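Tresthorpe House: The Snack Table and the Screen Corner

Gallery updated November 10, 2019

The corner by the east window was the last part of the common room to be finished. We wanted a table where people could leave food and small things between shifts, and we wanted it screened from the hallway. Trinh Dương picked out the cloth and the divider in July, and Gregor Haldane set them up over one weekend. The whole corner came in at nearly $400.

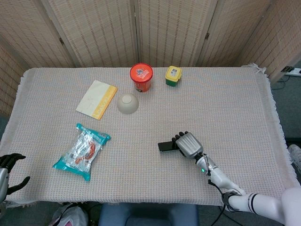 Cloth and divider were chosen to go together. We looked at white cotton first, but it showed every crumb. The light beige cloth is loosely woven with fringed edges that hang over the sides of the table, and it sits well against the pale tan of the folding panels. The darker stitching on the divider runs crosswise — Trinh liked that better than a plain screen. Small ceramic bowls are kept upside down, like the cream one near the orange-red container, and people turn one over when they need it. Packets and tubs can stay out during the day.

The cloth is a Toprak, shaken out on Fridays and washed once a month. Cold water only, and it dries flat.

Questions about the table or the divider go to Igor Murín in room 153. The reading chairs will be added to this gallery when they arrive.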